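Flelville and Giltito regions agree common plan for remote northern settlements

Grultitz, October 14, 2022

The regional governments of Flelville and Giltito have signed an agreement to plan together for the small settlements along their shared northern border. The agreement was signed in Grultitz, and it replaces the separate programmes which the two governments have been running until now.

The border area is large and has few people. In the last count, the settlements covered by the plan had 728 permanent residents between them. Many of these residents live closer to a school or a clinic in the neighbouring region than to one in their own, but the rules on funding did not allow them to use it without a special permit. From April, this permit will no longer be needed.

The agreement has three main parts. The first part is about health services. A nurse employed by one region will be able to work on both sides of the border, and patient transport will go to the nearest clinic that is open. The second part is about roads. The Dunbar road, which is closed for many weeks in the wet season, will be repaired under one contract and with one budget. The third part is about housing for public workers, such as teachers and road crews, who come to the north for a limited time.

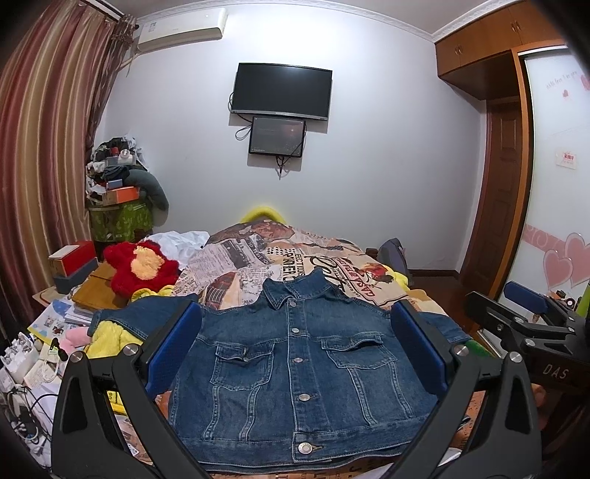
Housing was the subject that took the longest time in the talks. Both governments have had difficulties to keep teachers in the north for more than one school year, and in the interviews made before the agreement, poor housing was named more often than low pay. Under the new plan, the two regions will own the houses jointly and will share the cost of repairs in equal parts. Families will have priority over single workers when a larger house becomes free.

The preparation of the plan took nearly 2 years. During this time, public meetings were held in all the settlements concerned. Several residents asked that decisions about the north should be taken closer to the north. For this reason, a joint office will open in Dunbar, with staff from both governments. The office will accept applications, give information about the roads and receive complaints in person or by telephone.

The agreement is valid for five years and can be extended if both regional assemblies vote for it. A first report on the costs will be presented to the assemblies after twelve months and will be open to the public.

The full text of the agreement can be read at the regional government offices in Flelville and Giltito. Printed copies will be sent to every household in the border settlements.

Questions from the press can be sent to the joint press office in Grultitz.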